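Moving a mail archive from mbox to Maildir

Updated 2026-07-11
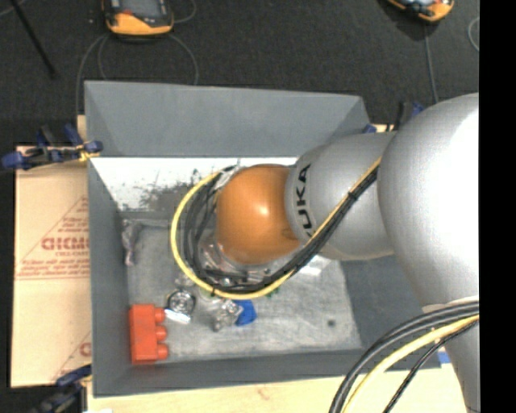

The steps assume a Linux host with shell access and enough free disk space for a second copy of the archive. The archive used for testing held 1262 messages in a single mbox file.

1. Stop mail delivery for the account. A message that arrives during conversion can corrupt the file.

2. Copy the mbox file to a working directory and set it read-only.

3. Create the target directory with its three subfolders: cur, new and tmp. The mail user must own all of them.

4. Run the converter against the copy. Set the log level to 2 so that skipped messages are listed by line number.

5. Compare the message totals. If they differ, look for body lines that begin with "From " and were not escaped. Fix these in a second copy and convert again.

6. Point the mail server at the new location, restart it and resume delivery.

Read flags carry over only if the mbox contains Status headers.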